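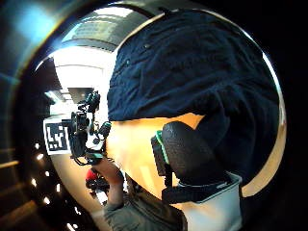
Director's cuts and extended editions: your questions

Is the longer version always the better one?

No, and I'd be suspicious of anyone who says so. A longer film is a longer film. Some scenes were taken out for a good reason, and putting them back doesn't make them any less dull. I've sat through 14 extended editions for this site and would happily watch four of them again.

What is the difference between a director's cut and an extended edition?

In theory a director's cut is the version the director wanted before somebody else got at it. An extended edition just has more in it. In practice the words on the box are picked by whoever is selling the box, so look up what was changed before you pay.
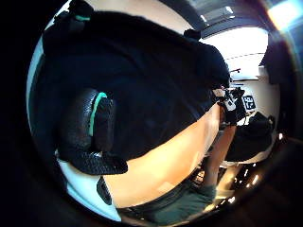 Written by the site editor, Rondale Film Pages
Updated 9 April 2019

Which version should I watch first?

The one that was shown in cinemas, nearly every time. It's the film people argued about, and if you don't like it, another 25 minutes won't win you over. If the two versions have different endings, leave a few weeks between them. Watched back to back they blur, and you end up remembering a third film that doesn't exist.

Do you ever review a film from the long version alone?

Only when it's the only one I can get hold of, and the review says so at the top.

Are "unrated" versions worth the extra money?

Rarely. Most of the ones I've seen add a bit of swearing and a joke that goes on too long. Horror sometimes gains from it - a nasty scene that was trimmed to nothing can make sense again - but I wouldn't pay twice for that.

What about restored scenes where the picture looks worse?

That happens when the cut material comes from a poorer source. I find it distracting, though I'd take a scratchy scene over one that has been scrubbed until every face looks like wax.

Why don't you give the two versions separate scores?

I tried it. Readers wrote in to ask why one version of the same film was half a star better, and I didn't have a good answer. Now there's one score, with a note if the other cut is very different.

Can I ask you to compare two cuts of a film?

Yes, use the contact form and give the title and year. There are 58 requests waiting, so please don't expect a quick reply. Asking twice won't move you up the list.

Are you paid by the people who release these discs?

No. I buy them or borrow them.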